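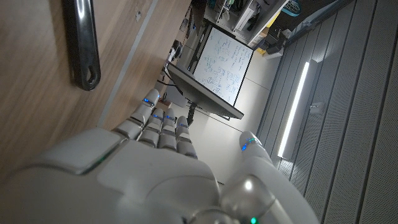
About Haldane School of Bookbinding

Haldane School of Bookbinding teaches the making, repair and care of books to adults at every level of experience. The school was founded in Kestbridge by Lerato Mabuza, a trained binder who had spent much of her working life repairing parish registers and account books. It began with one evening class in the former seed store on Trirneck Street, and it has remained at that address ever since.

Courses

The school offers 11 courses each year. Beginners normally start with the Foundation Course, in which students learn to fold and sew sections, round a spine, and cover a case binding in cloth. Students who have completed it may apply for Leather Binding, Box Making or Paper Repair. Short courses in marbling and paste papers are open to all and require no previous study.

Classes are kept small. Each tutor teaches no more than eight students, and all tools are provided, with the exception of a bone folder and an apron, which students are asked to bring. Leather and decorated papers are charged at cost.

The autumn term ends in November with an open evening, at which students show their finished work and guests may try sewing a simple pamphlet.

The Library

The school library holds 625 volumes on the history and practice of the craft, together with a collection of sample bindings that may be handled under supervision. Most of the samples came to the school from the Wivari Bindery when it closed its doors, and they include blank books, ledgers and a number of unfinished pieces that show the stages of the work. Tutors make regular use of the unfinished pieces in class.
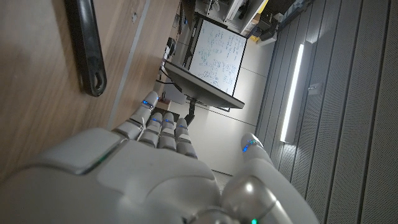 Current students may borrow up to three volumes at a time. Visitors are welcome to read in the library by appointment - please write to the school office in advance, stating the subject of interest.

Our Staff

Tamara Pascu has been Head of Teaching for six years and leads the courses in leather and paper repair. Lerato Mabuza continues to serve as Director and teaches the Foundation Course each spring. Visiting tutors are engaged for marbling, gold tooling and calligraphy.

Fees and Support

Fees are payable by the term. The school sets aside places at reduced cost for students under 25 and for those out of work. Applications for reduced-cost places in the spring term must reach the office by 26th January. Late applications are held over to the following term.

Repairs for the Public

The school accepts a limited number of family Bibles, cookbooks and similar volumes for repair. An estimate is given before any work begins, and a deposit of $60 is required. Work is carried out by staff - students do not work on books belonging to the public.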